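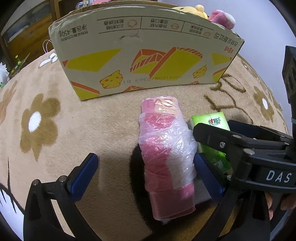

Min-kyu Kwon would rather the laundromat stayed open past 11 at night, and has told the owner so more than once. Half the people on the late shift at Prestby get off the bus at that hour with a bag of work clothes and nowhere to take them.

Ah-rin Yoo has heard it from others too. She has run Lanen Wash on the corner for 11 years, and she closes when the last dryer stops.

"I tried it later one October," she says. "I had people asleep on the benches and one load of towels. The lights cost me more than the towels brought in."

Home Neighborhood Food Work Events Archive

We spoke at the folding counter on a Tuesday, before the morning rush. Yoo kept working while she talked. She does wash-and-fold for regulars, and the bags were lined up along the wall with paper tags pinned to them.

She did not plan to own a laundromat. She was keeping the books for a dry cleaner named Yeom on the other side of the river, and Yeom wanted to sell his second shop, a coin laundry with bad plumbing and a long lease. He offered it to her before he listed it.

"He told me the boiler was fine," she says. "The boiler was not fine. I paid for a new one in my first winter, and that was the money I had put aside for machines."

The machines came later, 4 at a time. She bought Stivo front-loaders, secondhand, from a hotel that was closing its laundry room. Most are still running. She can change a door seal or a drain pump herself, and she keeps the parts in labeled coffee cans in the back. For anything to do with the control boards she calls a repairman.

The most common mistake customers make is soap. "They pour it to the top of the cup," Yoo says. "Then the clothes come out stiff and they tell me my water is hard. Use half. If the towels still smell, wash them again with none at all, and you will see how much soap was already in there."

Blankets are the next problem. People push a heavy one into a small washer because it costs less, and it comes out dripping at one end. She sends them to the big machines by the window and tells them to wash a plush blanket alone, on warm, then dry it on low. High heat mats the pile, and she says it doesn't come back however much you brush it.

Prices went up last spring. A small load is now 5 dollars. She put a sign on the door a month ahead and explained it to anyone who asked. A few people stopped coming, and some of those returned.

"They went to the place by the highway and the dryers there are slow," she says. "You pay less to start and then you keep feeding it."

The card readers were a harder sell than the price. Older customers wanted coins, so she left the coin slots working on one row – the row nearest the door – and she still empties those boxes by hand every evening. On a good weekend there is 100 dollars in quarters from that row alone. She uses them to fill the change machine again.

I asked whether she would ever go back to bookkeeping. She said she already does it, at night, for the shop. Her niece has offered to put everything on a tablet. Yoo has let her set up the wash-and-fold orders that way and kept the rest in a ledger.

As for Kwon and the late hours, she has not said no. The lease comes up for renewal next year, and she wants to see the new rent before she promises anything. If it works out, she might try one late night a week and let people start their last wash at midnight.

"One night," she says. "And they fold their own."

This site uses cookies to remember your settings. By continuing to browse you agree to our use of cookies. Accept Manage

Contact us | Copyright, all rights reserved | Back to top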